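3. Goods, rack and table

3.1 The goods

The study used 54 soft items of the kind sold near the till in small shops: folded cloth bags, compact umbrellas, scarves, knitted hats, pouches and glove pairs. They were bought from ordinary stock in Grusgate and Andley in October, and none was altered before use. Where an item came with a card header or a plastic hanger loop, this was left on. Where it came without one, we hung it by whatever part of it a shop assistant would be likely to use, which was usually a wrist strap, a handle or a folded edge.

We sorted the items into six groups by how they hang, paying no attention to what they are sold as. An umbrella on a wrist strap and a pouch on a wrist strap behave in much the same way on a wire, and both behave quite differently from a scarf folded over the same wire. The groups were: closed loop, open strap, folded over, card header, hanger loop, and mixed. The last group took in items that could be hung in more than one way and that were, in the shops we visited, hung in more than one way on the same rack.

Earlier accounts of shop fittings tend to deal with stiff goods. Key rings, greetings cards and blister packs all have a punched hole of known size, and the hole sits in the same place from one pack to the next. Soft goods have no such fixed point. The part that goes over the wire changes shape when it is lifted, and it changes again when the item is let go and its weight comes on. Spahić's notes from the Andley shop record a scarf being put back on the same wire four times in one morning, each time lying differently.

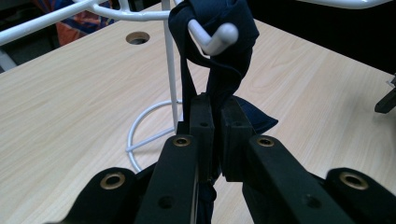

Dark goods were a particular problem for the sorting. Kwak and Spahić each assigned every item to a group from still pictures before handling it, and most of their disagreements were over black and navy cloth, where a strap and a fold in the body of the item are hard to tell apart. The navy item in Figure 1 is a fair case: a wide folded portion bunches around the white wire, a narrower twisted section hangs from it between the finger pads, and a pointed flap stands out to the right. One of us read the wide portion as the folded body and placed the item under folded over. The other read the twisted section as the part that mattered and placed it under open strap. It was moved to mixed. The slight sheen along the creases helped a little in following where the cloth turned, and we came to rely on it for the other dark items as well.

After handling, the two lists were compared again and the remaining differences settled by discussion. No item was dropped. Three were renamed in the list, as the shop's own description ("travel accessory") was of no use to anyone trying to find the thing in the box.

3.2 The table

Shop racks of the small kind stand on counters, and counters vary a good deal. In Grusgate the rack stood on glass, and in Andley on painted board with a rubber mat. For the study we wanted one plain surface, at a height that let a seated or standing person reach both tiers without leaning, and we used a square table from the Hwang meeting room. It was wiped down at the start of each session and checked for wobble. One foot needed a folded card under it throughout.

The choice of a pale wood-grain top was made partly on grounds of contrast. Almost 60 per cent of the goods are dark, and a dropped glove or pouch should be easy to find against the surface. White parts are another matter. The wires of the rack are close in tone to the table wherever light falls on it, and two of the pouches in the card header group have white cords which we lost sight of more than once. We tried a dark cloth over the table for a single session and gave it up: the rack's base dragged the cloth when the rack was turned, and the cloth made a ridge against it. 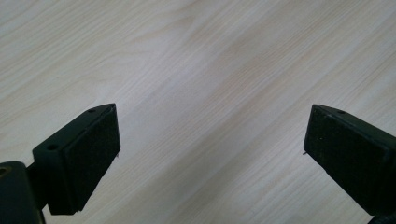 Lighting was left as we found it in the room. Shops do not light their counters evenly, and we saw little point in doing better than they do. It did mean that the surface was not one tone all over. In Figure 2 a broad pale sheen crosses the wood on the diagonal, and the grain is a little warmer and darker towards the upper corners. Goods laid in the pale part stood out well if they were dark and poorly if they were cream or white, so the starting place for the light-coloured items was moved to a part of the table outside it. The grain itself, long thin streaks running diagonally with some short wavy flecks, was useful in a small way. When an item had to be laid down at the same angle each time, we lined up its long edge with the streaks and used no tape. Tape had been tried in the Ilano pilot, where the knitted hats picked up fluff from the adhesive and had to be cleaned.

Two habits followed from working on a smooth top. Items were always set down flat and never tossed, as the umbrellas roll and the slippery pouches slide further than one expects. And anything that had come off a wire was left where it landed until its position had been written down.

3.3 The rack

The rack is a small wire one for the counter, coated white, with two tiers on a thin central pole (Figure 3). Each tier is a ring with straight spokes that run outwards and past it, and it is on the ends of these spokes that goods are hung. Thin vertical wires join the rings, and a circular base ring sits flat on the table. We chose it because both shops had something close to it, and because the shopkeeper in Andley described this type, without much warmth, as the one everybody has.

Three features of such racks matter for soft goods. The first is that the spokes are straight. A hook with an upturned end holds a loop by itself, whereas on a straight spoke the loop stays put only through friction and the slight sag of the cloth. The second is that the spokes draw together towards the middle. A bulky item pushed well in will press against its neighbours, and one hung near the tip will swing clear of them but come off more easily when the rack is turned. The third is that the upper tier stands over the lower one. A long scarf on the upper tier hangs down in front of whatever is below it, and a customer has to lift the scarf aside to see the rest.

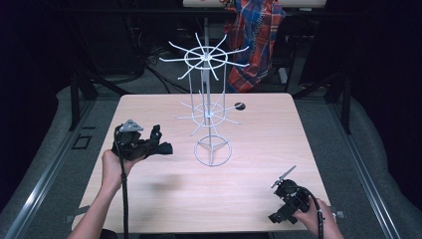

We therefore kept the long items to the lower tier in the first round and let them go anywhere in the second. The short items were spread over both tiers in both rounds. Spokes next to each other were never loaded with items from the same group, except in the closed loop group, which was too large for this to be kept up once the rack was more than half full.

Loading was also balanced across the pole. With weight on one side only, the rack leaned visibly and the spokes on the loaded side pointed down, so that open straps crept outwards a little with each turn. Kwak measured the creep with a ruler for the umbrellas and the heavier bags, and these readings are given with the results in Section 4. For the lighter goods it was too small to read and we recorded only whether the item had come off.

Between rounds all goods were taken off, shaken out and refolded along their original creases where these could still be found. The scarves had lost theirs by the end of the first round, and from then on they were folded in thirds. The final version of the item list, with group, colour and hanging part for each entry, is dated April 28, 2023, and replaces the shorter list that was sent round with the Ilano pilot.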